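Textile Care Technician (part-time, fixed term)
Wekwood Laundry Testing, Lelton site

Wekwood tests household and commercial fabrics for shrinkage, colour loss and pilling. We are seeking a technician for the Lelton wash room, starting in September. The position is 20 hours per week for 12 months, with a possible extension subject to funding.

Duties

The technician conditions and weighs samples, loads the wash and tumble-dry programs, and measures specimens before and after each cycle. Knits are dried flat and measured at three points in each direction. Results are entered in the Lilter database by the end of the shift. Colour change is graded against the grey scale in the viewing cabinet -- training is given, and a colour vision test forms part of the interview.

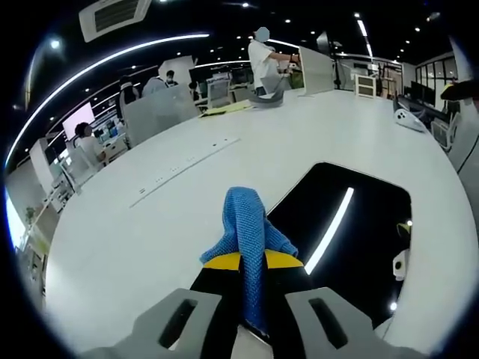

The role also covers detergent stock, drain filter checks and the monthly calibration of the balances. Some lifting is required (ballast loads up to 12 kg). Shifts begin at 7:30 a.m. and the wash room is noisy when all machines are running.

Requirements

Certificate or diploma in textiles, chemistry or a related field, or two years in a laundry or test laboratory. Accurate record keeping. Working knowledge of spreadsheets. Familiarity with care labelling rules is an asset.

Applications

Send a résumé and a cover letter of no more than one page to Yao-tsung Chung, Wash Room Supervisor, quoting competition 49. Applications without the number may be delayed. Interviews take 30 minutes and are held at the Hsu Street entrance -- parking is behind the building.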